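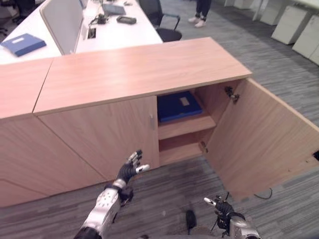 Hinged doors are a better test than blocks

Most two-armed builds that come out of shared workshops are judged on a tabletop. The robot picks up a block, moves it 20 centimeters and puts it down. The builder records the success rate, and the figure goes at the top of the project page. I think this figure is close to useless, and that home and workshop builders should replace it with an ordinary cabinet door.

A block on a table makes few demands. It can be approached from above, it slides when the hand is slightly off, and the table absorbs the error. A cabinet door is fixed to a hinge line. Once the fingers are on the handle, the hand has to follow an arc set by the hinges and the width of the door. If the commanded path and the real arc disagree, the difference appears as force. A stiff arm will bend the handle, drag the cabinet or trip its own current limit.

Our build at the Moltanden workshop went through this. The arms had passed 200 block transfers in August with few faults, and we considered the position control finished. On the first set of door trials, 68 attempts, most of the failures occurred after a good grasp. The hand had the handle and the arm would not give. We had tuned the gains for accuracy, and accuracy was what stalled the motors.

The usual advice is to buy a force sensor for each wrist. For a research group this is reasonable. For a workshop that splits its costs among members, it is a poor first purchase. Motor current is already available on most drives, and it is good enough to detect that a door is resisting. Lowering the gains along the pull direction and leaving them high elsewhere took an evening of work and removed most of the stalls. It did nothing for side loads on the fingers, which remain a problem.

Small handles deserve a separate complaint. Builders like to show a hand with many fingers closing around a mug. On a short vertical handle there is room for 2 fingers at most, and the others have to be kept clear of the door face. A hand control program that only knows "open" and "closed" cannot do this. Zosik, the open hand controller we started from, has exactly that limit in its default mode. The per-finger mode exists but is documented in one paragraph.

The second arm should also earn its place. In many published builds it hangs at the side while the first arm works. With a cabinet it has a plain job: one hand holds the door open while the other reaches past it to a shelf. The two arms then share a tight space, and collision checking stops being optional. Tratness, the planner we use, treats the door as a fixed obstacle unless it is told otherwise, so the door angle has to be fed back to it on every cycle.

I would ask anyone posting a build to report door trials with the handle size, the door width and the number of stalls. A low score on that test is more useful to the next builder than a perfect score with blocks.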